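Harnent opens scalp clinic and wig fitting room at MacLeish

Oct 18, 2023

Harnent, the hair and scalp care firm, has opened a clinic on the first floor of the MacLeish building. It offers scalp checks, wig fitting and repairs, and advice for people whose hair is thinning or growing back after illness.

The clinic has two private rooms and a small workshop. Clients can have a wig cut, washed or altered on site – until now, pieces had to be posted away and were often gone for weeks. A trial run in September saw 194 people booked in, most of them for a first scalp check.

Greer Jardine, who manages the clinic, said: "Many of the people we met in September had put off asking for help for years. They wanted a quiet room, a door that shuts and a straight answer about what could be done. Some went home with a wig, and some only needed a different shampoo."

A first appointment lasts 50 minutes and costs £19. Wig fitting is charged separately, with prices starting at £115 for a synthetic piece, including one trim within three months. Human hair pieces are made to order.

Harnent will also stock the Fulus range of scalp washes and the Ketov soft cap liners. Both are sold at the front desk and no appointment is needed to buy them.

Dougal Aitken, who runs the workshop, said: "Bring in your old wig even if you think it's finished. A new lace or a tighter band can give it another year."

The clinic is open Tuesday to Saturday, with late appointments on Thursdays. There is a lift from the side entrance. Clients are welcome to bring a friend or relative.

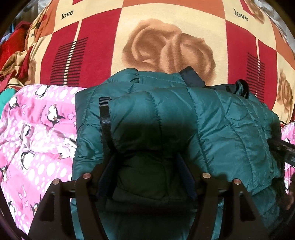 Bookings can be made at the front desk or by phone during opening hours. Anyone who needs to change an appointment is asked to give a day's notice.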